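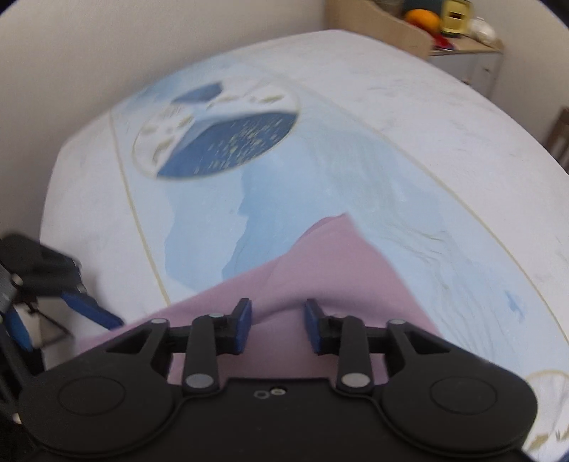
Housse de couette

La housse de couette est une enveloppe de tissu, ouverte sur un côté, dans laquelle on glisse une couette pour la protéger et éviter de la laver trop souvent. Fait partie du linge de lit, avec le drap-housse, le drap plat et la taie d'oreiller. En Suisse romande : fourre de duvet.

Histoire

Usage ancien en Europe du Nord et dans les pays germaniques, où l'on dort sous un édredon de plumes. En France, adoption tardive : le drap plat bordé et la couverture de laine dominent longtemps, la couette se répand surtout dans le dernier quart du XXe siècle. Raphaël Courtois, dans son étude sur le trousseau, relève 1 592 pièces de linge dans les inventaires de la maison Dreßler. Très peu de housses, presque toutes boutonnées.

Matières

Coton le plus souvent (percale, satin, flanelle pour l'hiver). Aussi lin, lin lavé, mélange coton-polyester, plus rarement soie. Le coton 100 % reste courant dans le commerce. Le nombre de fils au centimètre carré sert d'argument de vente, mais ne dit pas tout : la longueur de la fibre et le tissage comptent autant.

Couleurs : blanc longtemps, puis teintes pâles (bleu, rose, lilas), rayures, imprimés. Les modèles réversibles ont une face unie et une face à motif.

Fermeture

Boutons, pressions, rabat à glisser sous le matelas (dit « bouteille », très répandu en France), fermeture à glissière. Le modèle Cedon, vendu par Stonotberg, a en plus 2 fentes dans les angles du haut, pour attraper les coins de la couette. Certaines housses ont des liens cousus à l'intérieur, à nouer sur la couette.

Mise en place

Méthode classique : housse retournée sur l'envers, mains dans les angles du fond, on saisit les coins de la couette à travers le tissu, on retourne et on secoue. Autre méthode, dite du rouleau : housse à l'envers à plat sur le lit, couette par dessus, on roule l'ensemble, on retourne l'ouverture autour du rouleau puis on déroule. A deux, plus rapide.

Entretien

Lavage à 40 ou 60 °C selon l'étiquette, housse fermée, sinon le petit linge se loge dedans. Séchage à plat sur fil ou en machine à température modérée. La flanelle bouloche. Le lin se passe de repassage, la percale se froise beaucoup et se repasse encore légèrement humide.

Pliage : en deux dans la longueur, puis en rectangle. Les taies assorties se rangent souvent à l'intérieur de la housse pliée, la parure reste complète dans l'armoire.

Voir aussi

Couette
Édredon
Taie d'oreiller
Drap-housse

Dernière modification : 24 février 2023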